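August 2, 2024

Back from Drarow, and the car is still half packed.

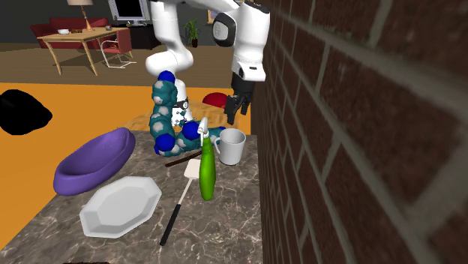 Left Clevasville before it got light and had the road to myself until the turnoff at Riis. The servo there has put its prices up again. Bought a pie and ate it in the car with the heater on. It was cold enough that my fingers hurt filling the tank.

The block is greener than I expected. The bottom fence has gone over in two places where the creek came up, and I'll need 30 star pickets to do it properly. The water tank is at 3,000 litres, so the new gutter is doing its job. I cleared the leaves out of it while I had the ladder up and found the bracket on the shed side has pulled loose. Put a longer screw in. It will hold for now.

Planted 12 of the wattles along the top boundary. The rest are in the shade behind the shed with a good soak. The ground up there is mostly clay and I broke the handle of the old mattock on the fourth hole, so the others were dug with the crowbar and a spade. Slow going. My back is letting me know about it tonight.

Drove home the long way past Ellen to look at the second-hand gate. He wanted $40 more than he'd said on the phone. I told him I'd think it over, and I probably will go back for it.

Soup for tea. Need to ring about the pickets tomorrow and find the receipt for the mattock, if I kept it. The trees should be right without me until the end of the month, but I want the fence finished well before October.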